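Gavix G3 wedge finger set

Part no. 1867. Sold in pairs, black, with mounting screws and a wear gauge.

The G3 is our general-purpose finger for parallel grippers that handle cloth, bags and other soft goods. It fits the Gavix wrist plate directly. Adapters for Dreltuneck arms are sold separately.

Stroke: 4 positions, set in the controller
Finger change: 3 minutes with one hex key
Trial period: 30 days, return shipping paid by us

Compared with the flat G2, the wedge slides under a fold more easily but holds thin card less firmly. Sanaa Ashour ran both sets at our Trarkalcombe shop for over a month and kept the G3 for garments – the G2 went back to the box line. Contact her for the test sheet.

Finger wear depends mostly on how often the tips touch the table. Check the curved upper edge first, where scuffs turn a lighter brownish color against the black, as on the near pair reaching toward the orange-red garment and the white basket. Scuffing of this kind is cosmetic. Replace the pair when the gauge rocks on the flat face.

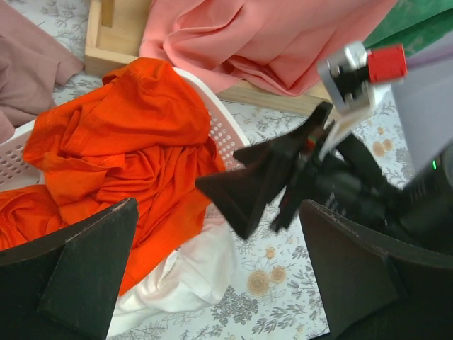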